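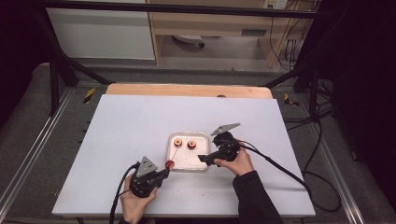
Pre-opening check of the model railway layout, Brerklow Hobby Shop. Please do this list before the first visitors come in, and write your comment next to the point, also when all is fine. Before you touch the track, clear a work table and put a shallow tray on it, like the cream-white one with the raised rim. Small parts go inside the tray. One of the red round pieces is over the rim at the corner, and from such a place a piece can go to the floor very easily.

1. Main switch and cables
Switch off, look at every cable under the layout, switch on again.
Comment (Kavinda Saha): OK. The cable to the Valdebenito station was under tension, I gave it more length.

2. Transformers
Touch the case after 40 minutes of running. Warm is normal, hot is not.
Comment (Nazma Bandara): Number 2 is hot. Taken out of use, label is on it. Do not connect it again before Prasanna has measured it.

3. Track joints
Push a single freight car by hand over the complete main line. Listen at the joints.
Comment (K.S.): One joint before the Skoten bridge is open. Closed with new rail joiner.

4. Skoten bridge
Check the side rails and the screws at both ends. The public stands directly under this bridge, so a train must not fall here.
Comment (K.S.): Screws tight. Side rail on the window side is a little loose — glued, please look again in August.

5. Visitor barrier
The clear panels must stand firm when you lean on them with one hand.
Comment (Nayeli Mosquera): Firm. Edge tape is coming off near the door, we need a new roll.

6. Locomotives for children's driving
Speed limit on the controller set to up to 100, never higher. Check wheels and couplers.
Comment (N.M.): Locomotive 585 has a sharp coupler pin. Back to the workshop.

7. Batteries and glue
Button cells and open glue are locked in the Gratotier cabinet.
Comment (N.B.): Locked. Key is with Tharindu Mridha.

8. Fire extinguisher
Gauge in green, nothing standing in front.
Comment (Prasanna Sikder): Green. Two boxes of track were in front, moved to the storage room.

Still open: transformer 2, locomotive 585, edge tape.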